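# Fuvetti opera glasses: a cheap-seats review

I buy balcony tickets. I always have, and unless somebody leaves me money I always will, so when I spend 30 dollars on a pair of opera glasses I want to be able to see a face.

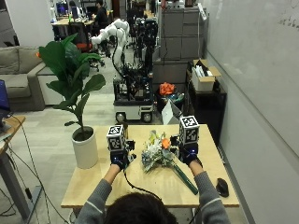
*Both hands full at the table, gray sweater with the striped sleeves.*

The Fuvetti glasses have been in my coat pocket since January. I've taken them to two musicals, a dance company, a very long opera and one school concert (my niece was third clarinet and I could see every note of her sheet music, which she did not appreciate). That's enough shows for me to have opinions, and I've got plenty.

My main test was the touring production of *Zukevance* at the Gurnonora. If you don't know the Gurnonora, it's the big old house downtown with 2141 seats, and I believe I have sat in the worst of them. The upper balcony is steep, the knee room is a joke, and from the back rows the actors are about as tall as your thumbnail. The show itself is a huge, sweaty, brass-heavy thing with a band right up on the stage and dancers coming down the aisles, and I loved it so much I went back the next week and sat even higher up. So the glasses got two full runs at the same show, which is a pretty decent way to find out what they can do!

## The view

They magnify three times. That sounds like nothing if you're used to birding binoculars, and I had a friend in the next seat who was openly snobby about it. But for theater, three is plenty. Go much stronger and your own heartbeat shakes the picture around, plus you lose everyone except the person you're pointing at. With these I could fit a whole row of dancers in, or settle on the lead and watch her breathe before the big note at the end of act one. I had no idea she was crying in that song. The first time I saw the show I left the glasses in my lap for it, and I missed the whole thing.

The middle of the view is sharp. The edges go soft, and there's a little purple fuzz around anything brightly lit against black — follow spots are the worst for this. On the opera, where half the evening was one man in a white shirt standing in the dark, I noticed it a lot. During the musical I forgot about it by the second number.

They're better in low light than I expected. The dance company did a section lit by what looked like one lamp and I could still follow hands and feet. Faces, no. But I don't think faces were the point of that one.

## Focusing

You get a wheel in the middle, and that's the only control. There is no separate adjustment for one eye, so if your eyes are very different from each other you'll need to keep your regular glasses on. I wear glasses, and here's where I got annoyed: the eyecups are hard plastic and they don't fold down. They click against my lenses. In a quiet scene it feels like the entire balcony can hear it. I ended up sticking a thin ring of felt around each one, and that fixed it, though I'm a bit cranky about having to do crafts on a new purchase.

The wheel is stiff for the first few evenings and then it loosens up nicely. Mine now turns with one finger. Set it during the overture and you can mostly leave it alone, unless the cast comes down the aisles, and then you should put the things down anyway and enjoy somebody dancing right next to you.

## Comfort over a whole show

This matters more than people think. A long act is a lot of time to hold your arms up! The box says 96 grams and I believe it, they weigh next to nothing. I can hold them in one hand through a full ballad. What gets tired is my neck, and I blame the Gurnonora for that.

They come with a thin cord to go around your neck. Mine had a cheap metal clip that ticked against the barrel whenever I moved, so I swapped it for a ribbon from a gift bag. The carrying pouch is soft, closes with a snap, and the snap is LOUD. Open it before the house lights go down. I learned this during an extremely sad prologue.

## Compared with the Pan

My old pair was a Pan, the folding kind that goes flat like a cigarette case. I used it for years. The Pan is easier to carry, and it looks cute on the armrest at intermission. But the hinge went floppy, and once that happens one side droops and you spend act two squinting through half of it. It also let in a lot of light from the sides, so exit signs and other people's phones were always creeping in.

The Fuvetti doesn't fold, so it makes a lump in a small purse. I've decided I can live with a lump. The view is wider, the thing feels solid, and I dropped mine down four balcony steps (sorry, row behind me) with nothing worse than a scuff.

If your local theater rents glasses at the coat check, do try that first. The ones at the Gurnonora are scratched, and when I asked for a pair they handed me number 1821, so I guess they've been through a few. The lenses were greasy and one had a thumbprint on the inside somehow. Still, it's a cheap way to learn if you even like watching a show this way. Some people hate it. My sister says it makes her feel like she's spying, and she'd prefer to see the whole stage and miss the details.

## Little gripes

- The gold trim is paint. It's already rubbing off where my thumbs go.
- The cleaning cloth is useless, it just moves the smudges around. Use the one that came with your eyeglasses.
- The instructions are all about focusing and say nothing about how to get the lens caps off. Twist, then pull.
- It comes in red, cream or black. I got red. Stage light bounces off the red in a way I notice, so I'd get black next time.

## Would I buy them again?

Yes, with the felt rings. If you sit in the front half of the orchestra section, skip them and spend the money on parking. If you sit up top like me, or you take a kid who gets restless when they can't see what's going on, they're worth it. For opera people who want to look at one singer for three hours, I'd save up for something with better glass and softer eyecups.

I'm taking mine back to the Gurnonora next month for a gospel choir. Row Q, side balcony, partly behind a pole. I'll update this if the wheel gives out.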